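# Closing a storage bin with latch clips

I learned this from Milagros Ayala, who packs the winter things at our house every October. The method is for a plastic bin with a loose lid and a clip on each side. Before I knew it, I was pushing the lid with all my force, and one clip broke.

You need a flat table. On a carpet the bin bends a little and the lid does not sit well.

1. Wipe the table and the rim of the bin. Sand or crumbs on the rim will keep the lid high.
2. Fill the bin only up to 10 millimeters under the rim.
3. Open both clips fully, so they hang to the outside.
4. Lay the lid on top, even if it is crooked at first.

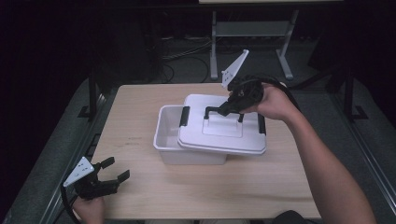
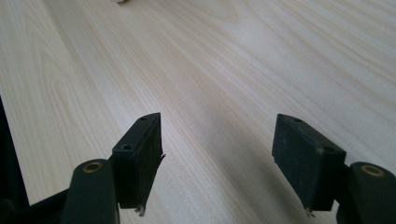
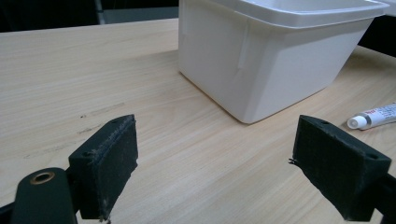
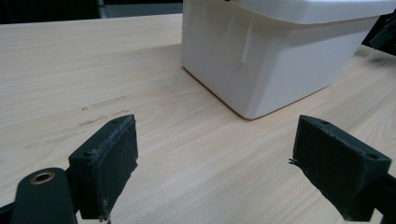 **Category: Home storage / Bins and lids**

5. Slide the lid until its border is over the rim on all four sides. Look at the corners, not at the middle.
6. Press the corners one after another, always across: front left, back right, front right, back left.
7. Close the first clip while one hand stays on the lid. Then close the second.
8. Lift the bin by the rim a little. If the lid moves, open the clips and begin again from step 5.

My bins are from Dodura and they are 40 centimeters long. For the bigger ones, of 50 centimeters, I ask a second person to hold the far side. Sheena Cairns wrote to me that she also puts a strip of paper tape over each clip before moving house. I tried this with the blankets and the tape came off clean after 16 days.

Write the contents on the short side of the bin, so you can read it when the bins stand in a shelf.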